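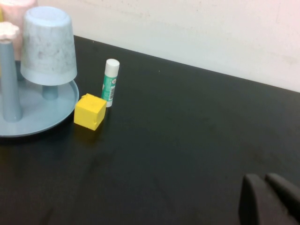 Figure 6. Wrist camera view of the work surface, with the cup stand, yellow cube and glue stick on the left and the gripper fingers at lower right.

4.2 Equipment costs and purchase planning

The budget for each station was split into two parts: durable equipment, bought once, and small items expected to be replaced during the study. The durable part covered the arm, gripper, wrist camera, table and computer. The small items were the objects to be handled, spare finger pads, cables and cleaning supplies. Figure 6 shows a few of the handled objects on the table.

We asked two suppliers, Lindqvist and Janden, to quote for the same station. Lindqvist offered a single package with fitting included. Janden quoted each part separately and left the fitting to the buyer. The Janden total was lower on paper, but it left out the camera bracket and the cable set. Once these were added, together with staff time for fitting, the gap between the two quotes came to 1941 euros in favour of Lindqvist. We bought from Lindqvist in January.

Delivery took 7 weeks. The gripper arrived with one set of fingers, and a second set had to be ordered through Fastex at our own cost. We had not planned for this. Later stations were budgeted with two sets from the start, and the spare set is now listed on the same order as the gripper - this avoids a second delivery charge.

For the handled objects we set aside 500 euros per station for the first year. Ordinary household and office goods were preferred, such as the glue stick in Figure 6, as they can be replaced locally at short notice. Plastic pieces like the pale blue stand were harder to plan for. A set may go out of sale before the study ends, and a close match in colour or size is not always good enough for repeat trials. Where a set was cheap we bought duplicates at the outset and stored them unopened.

The table surface was first entered as a durable item. Ritva Miettinen, who kept the purchase records, moved it to the replaceable list after the second quarter, as matte black tops show smudges and scuffs that can change the look of the background between sessions. Cempaka Chong checked the revised list against the Clasotance project accounts and found no other item in the wrong group.

Staff time for ordering and returns was not charged to the stations. The costs given in the next section should be read with that in mind.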